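Wudthorpe Workshop Tips

Comparing grippers and cameras in the simulator before you buy

Last updated 25 January 2026

Most of the letters we get about robot arms in the home workshop ask which gripper to start with. It depends on what you want it to take hold of, and you can find out a good deal in a simulator without spending anything on hardware. These are the tips we have collected from our own door-opening trials, in which we compared two sets of gripper fingers (the Kornby wide set and the Kokilel slim set) and two camera positions.

Start with a door handle

A door handle is a good first test. It is fixed in one place, it needs a firm hold and it has to be moved along a curve. A block on a table will let you off with a sloppy grip. A lever will not, and if the fingers are a little off they slide down it and come away at the end.

Use a handle with a shaped lever if your model library has one. Straight bar levers are easier, and we found that both finger sets did well on them, so they told us very little.
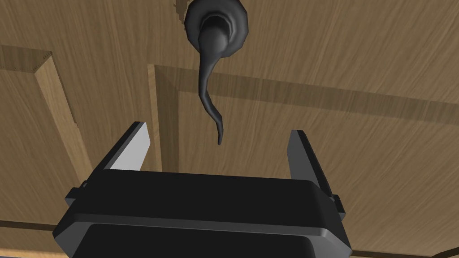 Gripper open below the lever, with the tip pointing down between the fingers.

Check the opening before anything else

Set the fingers to their widest and bring the gripper up slowly. Stop short of the handle and look at the clearance on both sides. If the lever is nearer one finger, move the arm across before you close. Don't rely on the fingers to pull themselves into line. In the simulator the first finger to touch will often push the whole wrist sideways, and on a real arm that load goes into the joints.

We ran 700 approaches with each finger set. The wide set was more forgiving of a poor start. The slim set got in behind the lever more easily but needed better aim, and most of its misses came from starting too far over to one side.

Watch the mesh

Simulated handles are often rougher than they look. If the contact seems wrong, switch on the collision view and see what shape the fingers are meeting. A curved lever is sometimes treated as a plain box, and then the fingers stop in mid-air. Changing the collision shape for a finer one slowed our runs down but gave results we could believe.

Small faults where the handle meets the door are usually only in the drawing and can be left alone.

Pick the camera position second

People tend to choose a camera first and then fight with it. Settle the gripper, then try the camera in at least two places. A view close to the wrist is best for the last stretch, when you want to see the gap between the fingers. It is poor for finding the door in the first place, and it tells you nothing of what the other arm is doing.
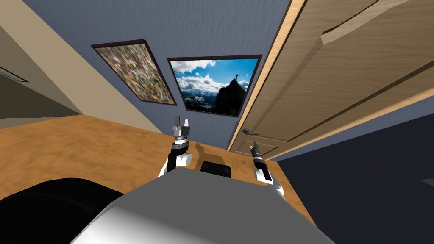

The Tannous controller will take two camera feeds, and we would use both if your computer can manage it. Keep the wider view for planning and the close one for the grip. A wide view set at a steep tilt takes some getting used to, and it helps to have things in the room that you can judge the angle by. We go by the two framed pictures on the wall, and the long pale edge of the door frame does the same job on the right. Look out for the robot's own body as well. Seen from this far back it fills a fair part of the bottom of the view, so don't put anything you need to see down there.

Park the arm you aren't using

With two arms, decide which one is working and give the other a resting position clear of the door. Save that position in the controller under a plain name. Ours was first saved with a string of numbers and was called up by mistake more than once.

Shadows can upset a camera-based controller. If yours hesitates over the tabletop, try softer lighting before you alter any settings.

Settings we ended up with

Controller steps per run: 2000
Tries at a grip before giving up: 3
Approaches per finger set: 700
Closing speed: the slowest the controller offers
Random seed: 3802 (use the same one for both sets, or the comparison isn't fair)

Keep the recordings of failed runs. The log will say the grip was lost, but you need the pictures to see which finger slipped first.

We hope to try padded fingers in February, using the same door and the same settings.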